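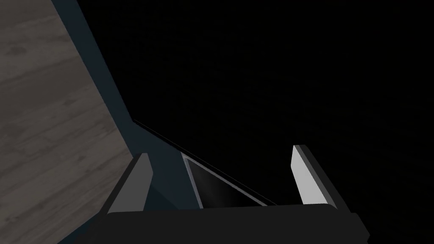 Chapter 2
Surfaces: What Your Hand Knows Before You Do

When I was in my first year of design school, my teacher Līga Lukoševičius made us close our eyes and passed a paper bag around the room. I reached in, felt something cool and a bit waxy, and said "soap." It was a river stone she'd rubbed with candle stubs the night before. I was so sure! I can still feel my ears going red.

I've used that bag trick with my own students for 18 years now, and it still works on nearly everyone (it works on me, too, when they're the ones filling the bag). We learn to trust certain pairings early on. Shiny goes with smooth, pale goes with light, grain goes with wood. Most of the time those pairings serve us well, and so we stop checking them.

In this chapter I want you to start checking again. We'll look at texture in two ways. Tactile texture is the kind you can feel with your fingertips. Visual texture is the kind your eyes report — the bumps, streaks and weave you'd expect to feel if you reached out. A brick wall has both. A photo of a brick wall printed on wallpaper has plenty of the second and hardly any of the first.

Neither kind is better, by the way. My friend Mohcine Mansour paints stage sets, and he can turn a sheet of canvas into a castle with a sponge and three shades of brown. From row F you'd swear you could scrape your knuckles on it. Up close it's a mess of dabs, and he's quite proud of the mess.

Before you read on, try this. Pick a room you know well and sit in it with a notebook. Write down 2 surfaces you have never touched, even though you see them every day. Guess how each one feels, in full sentences, and then go and touch them. Keep the guesses, even the bad ones, and bring them to class. We'll need them for the rubbing exercise later in the chapter.

Words to watch for: tactile, visual texture, grain, sheen, relief, pattern.

2.1 Grain and Direction

Let's start with grain, as it's the one people think they already understand. Grain is texture that has a direction. Run your palm along a piece of corduroy, then across it, and you'll feel two different fabrics.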